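By February the people at Lambridge had gone through more fruit than they care to remember, and the grocer down the street had stopped asking. Eugeniusz Brzozowska runs the collecting there, and he's happy to talk about bananas for as long as you'll let him. A learning system needs to be shown a thing again and again – held this way, held that way, a bit more peel, a bit less – and someone has to sit with it all afternoon while that goes on.

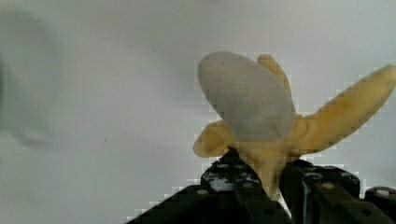 The set he's building is called Clallora, and he wants 2000 examples in it before summer. He had nearly 168 the first time I came by, and he threw out a good many of those because he'd gripped every one at the same height. "It would have learned my habits," he told me, laughing, and poured us both more coffee before going back for another round.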